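Why Are So Many Things Bumpy?

By Inna Tymoshchuk
For readers from 8 years, and for younger ones who have somebody to read with

Close your eyes and put your hand on the nearest thing. Is it smooth like a plate, or do your fingers find little hills on it? Now try another thing. If you continue like this through the whole home, you will meet a great number of hills: on the bath mat, on the bottom of your slippers, on the lid of a jar, on the handle of a toothbrush, on the ball that your dog likes to chew.

Somebody decided to put those hills there. To make a smooth thing is often easier, so there must be a good reason for the bumps, and in many cases there are two or three reasons together. In this article we will look for them.

First, some words

A small bump which stands up from a surface can be called a nub, a knob or a stud. A small hollow which goes down into a surface is a dimple. Some people have dimples in their cheeks when they smile, and it is the same word. When there are many bumps or many dimples close together, we speak about the texture of the surface. Texture means how a thing feels when you touch it, and also how it looks as if it would feel.

Bumps and dimples are like neighbours. If you have a lot of knobs standing in rows, there are valleys between them. And if you press a lot of dimples into clay, the clay between them remains standing like small walls. Sometimes you need a moment to decide which of the two you have in front of you.

Reason one: you can hold it better

Soap is very smooth when it is wet, and everybody knows what wet soap does. It jumps away. Between your hand and the soap there is a thin layer of water, and your skin slides on the water as on ice.

Now think of a rubber bath mat with nubs. When you step on it, the water is pushed down from the tops of the nubs and runs away through the valleys. The top of each nub can then touch your foot properly. The tyres of a car do something similar with their grooves, and so do the soles of rain boots.

Your own skin has a pattern too. Look at the end of your finger under a lamp and you will see fine lines which go in curves. They are called ridges. When the ridges of your finger meet a bumpy handle, the soft skin sinks a little into the valleys, and the bumps hold it from the side. It is more difficult for the handle to slip.

The force which stops things from sliding over each other is called friction. The material is important here as well as the shape. A bumpy thing from hard plastic can still be slippery, and a smooth thing from soft rubber can stick to the table so well that you must pull it off. The best grip often comes when soft material and a good shape work together.

Reason two: your fingers can read it

In the dark you cannot see where the light switch is, but your hand can find it. Fingertips are very clever. They notice bumps which are so small that your eyes would miss them.

On many computer keyboards there is a tiny raised line on the letter F and another one on the letter J. People who type fast put their first fingers there and they know where all the other letters are, without looking down. On many telephones with buttons there is a dot on number 5, which does the same work.

Blind people can read whole books with their fingers. The writing is called braille, and every letter is made with raised dots. In some towns there are also paving stones with round bumps at the place where the pavement meets the road. A person feels them through the shoe or with a long white stick and knows: stop, a road is coming.

Reason three: light and shadow

A bumpy surface is not only for hands. It also changes how we see a thing.

Imagine a field with many molehills early in the morning, when the sun is low. The side of each molehill that looks to the sun is bright. The other side is dark, and behind it lies a shadow. At noon, when the sun stands high, the shadows become short and the field seems more flat. The molehills did not change. Only the light came from another direction.

With small knobs it is the same. The tops catch the light first and the valleys get less of it. Even a thing which is completely black will show you its pattern, if there is a little light on the tops. On the black round shape on the wooden table, the knobs stand in close rows. Their tops look grey, and between them it stays deep black. If the tops did not catch any light, we could hardly say that there are rows at all.

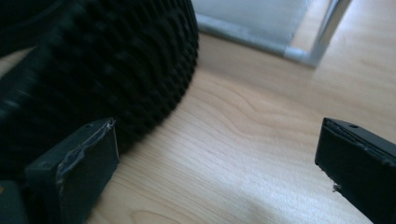
Jasper Hermans wrote to us that in his family they had an argument about exactly this matter. His daughter said that black things cannot shine, because black takes in all the light. He said that they can, and he showed her a black shoe after polishing. "We looked at it under the kitchen lamp," he wrote, "and she told me that the white spot on the shoe was the lamp and not the shoe, so she was still right. What should I answer?"

It is a good question, and I think both of them were partly right. A black material takes in most of the light that falls on it. But almost every surface also sends a small part of the light back directly, like a weak mirror. When the surface is very smooth, this part stays together and we see a bright spot with the shape of the lamp. When the surface is rough, the light goes back in many directions and we see only a soft grey. A bumpy black surface can do both things in different places.

So the daughter is correct that the white spot is a picture of the lamp. And her father is correct that the shoe is doing the work of the mirror.

Reason four: soft landing and hard scratches

Soft bumps can bend. When something falls on them, the bumps are pressed down and the fall ends a little more slowly. A fall which ends slowly hurts less. You know it from bubble wrap, in which every bump is a small closed room full of air. The grey cardboard in an egg box has big bumps and hollows for the same purpose, and besides that they keep the eggs from visiting each other.

Bumps also help with scratches. On a shiny flat lid you will notice one scratch immediately. On a lid with texture the eye has so many small lights and shadows to look at that it does not find the scratch. The people who make suitcases know this very well.

There is one bad side, and your parents will be glad that I mention it. Crumbs and dust like to sit in the valleys. A smooth table can be wiped in one movement. For a surface with many knobs you need a brush, warm water and patience.

Bumps that fly

A golf ball is covered with dimples. Long ago the players used smooth balls, and they noticed that old balls with many marks flew further than new ones. This seemed very strange to them. The explanation is in the air. When a ball flies, it has to push the air aside, and behind the ball the air makes a messy space which pulls it back. The dimples stir the air close to the ball, so that it follows the round shape for longer and the messy space behind becomes smaller. Then the ball is not slowed down so strongly.

Three things to try at home

You do not need to buy anything. Ask an adult before you take things out of the kitchen.

1. The torch and the knobs

Find something with a bumpy surface, for example a bath mat or the bottom of a shoe (please a clean one). Make the room dark. Hold a torch straight above it and look. Then lay the torch down at the side, so that the light goes flat over the bumps. Compare the shadows. Which light shows the pattern better? Solomiia Demchenko, aged 8, drew both pictures for our wall, and in the second drawing she used nearly a whole black pencil.

2. The rubbing

Put thin paper over the bumpy thing and hold it tightly. Rub over the paper softly with the side of a wax crayon. The tops of the bumps will become dark and the valleys will remain white. You will notice that it is the opposite of what you see with the torch! Try to say why, before you read further. (The crayon touches only the tops and leaves its colour on them. The torch gives light to the tops, so they are bright.)

3. The slide

Take a tray and put three things at one end: a coin, a rubber and a piece of sponge. Lift this end very slowly. Which one slides first? Now put a few drops of water on the tray and do it again. Write down the order both times. Bohdan Pylypenko tried it with his class in February, and the children could not agree about the sponge, because some had a dry one and others had a wet one. If your result is different from your friend's, check first whether you both did it in the same way.

A game for a long journey

One player thinks of a bumpy thing. The others may ask questions, but only questions that a finger could answer. Is it soft? Are the bumps in rows? Can I push them down? Is it bigger than my hand? Questions about colour are forbidden, as a finger does not know what is red. My record is a pineapple, which lasted from our street until the motorway.

Words to keep

Nub: a small bump that stands up.
Dimple: a small hollow.
Texture: how a surface feels, or looks as if it would feel.
Ridge: a long narrow raised line, like the ones on your fingertips.
Friction: the force that works against sliding.
Braille: writing with raised dots, for reading with the fingers.

If you have made a good rubbing, write on the back what it was and ask an adult to send it to us. We collect 40 of them for the next wall, and leaves and coins we have already enough.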